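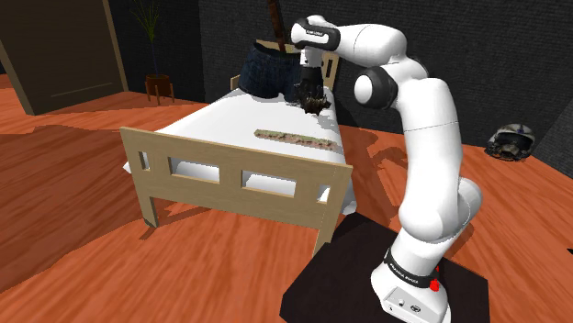

Setting Up a Simulated Arm Cell for Odd-Shaped Objects

Friday, October 14, 2022

I love this part of the job! Once the arm is in the room and the lights work, you get to find out how it copes with scanned objects that have no flat sides. These are my steps for the Moges bedroom cell, loaded in Pronia.

1. Mount the base first. Drop the black platform onto the floor, then snap the arm to it. If the platform sinks even slightly into the wood, the solver will shake the whole arm on start.

2. Check the reach. Jog the wrist out over the mattress and up toward the headboard. Keep the elbow high - a low elbow clips the footboard on the way back.

3. Simplify the collision meshes. Raw scans are far too heavy. I cut each one to 500 faces for contact and leave the visible mesh alone, so it still looks great.

4. Tune the grip. Start at 17 newtons and go up in small steps. Curved objects like the jaw bone from the Mollcombe scan pack need a slow close, and I run 7 test picks before I trust a setting.

5. Look through the wrist camera. Park above the sheet and check that both the fingers and the object are in view.

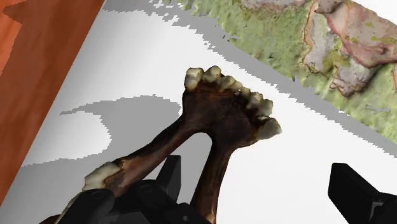
Wrist view with the jaw bone at the gripper. Note the stair-stepped shadow edge on the white surface.

6. Fix the shadows. Blocky edges mean the shadow map is too small for the area it covers. Double the resolution, or shrink the light's range so it only covers the bed and the arm. I do the second one first, and it costs nothing in frame rate.

7. Save the cell. Store the home pose and the grip settings together. My Dostbridge export came to 79 MB with textures, and it reloads in seconds - such a nice change from the May build!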